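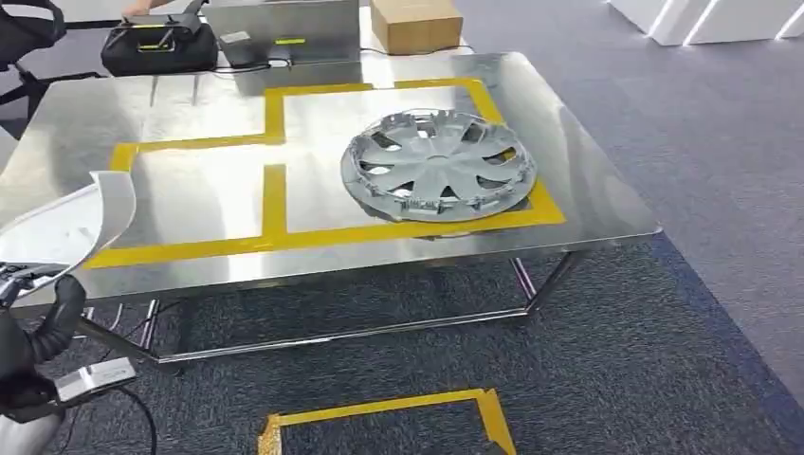 Fig. 1. Bancada de aço inox com zonas delimitadas por fita amarela; calota na zona da direita.

Gestão de Operações I
Notas da aula 6: Organização do posto de trabalho e controle visual
Profa. Jaqueline Solís

1. De onde vem o assunto
O 5S surgiu na indústria japonesa do pós-guerra. Os cinco termos são seiri (utilização), seiton (ordenação), seiso (limpeza), seiketsu (padronização) e shitsuke (disciplina). Nesta aula ficamos nos dois primeiros. Os outros três voltam em agosto, junto com auditorias.

2. Seiri
Separar o que é usado no posto do que não é. O critério é a frequência de uso. Item de uso diário fica no posto; item de uso semanal fica na área; item sem uso definido recebe etiqueta vermelha e vai para a área de triagem. No caso Barrera (texto 2 da apostila), o prazo de triagem era de 12 dias úteis. Passado o prazo, o item era devolvido ao almoxarifado, vendido ou descartado.
Erro comum: etiquetar e deixar no lugar.

3. Seiton
Cada item tem um lugar marcado. A marcação pode ser feita com fita, pintura, painel de sombras ou etiqueta. Fita é barata e fácil de mudar, e por isso serve bem à fase de teste do layout. Pintura só depois que o layout estabilizou.
A norma de cores é da própria empresa. O que importa é que seja uma só, escrita e afixada. Na Fallerik havia duas normas em uso, uma por turno, e a mesma cor indicava retrabalho em um e produto acabado no outro.

4. Medindo o efeito
Tempo de procura: tempo gasto por turno localizando ferramenta, peça ou documento.
Exemplo: um setor com 50 operadores perde 145 minutos por turno em procura. Perda média por operador = 145 / 50 = 2,9 minutos por turno.
Multipliquem pelo custo do minuto para obter o valor por turno. Não somar deslocamento, que entra em transporte (aula 4).

5. Para a próxima aula
Ler o caso Kekmont inteiro e o caso Ostusico até a seção sobre estoque em processo.
Trazer o esboço de um posto de trabalho real, com as zonas propostas e o critério usado em cada uma. Pode ser cozinha, oficina ou laboratório. Uma folha, à mão ou impressa.
Entrega: segunda-feira, 18 de julho de 2022, no início da aula. Trabalho em dupla, os dois nomes na folha.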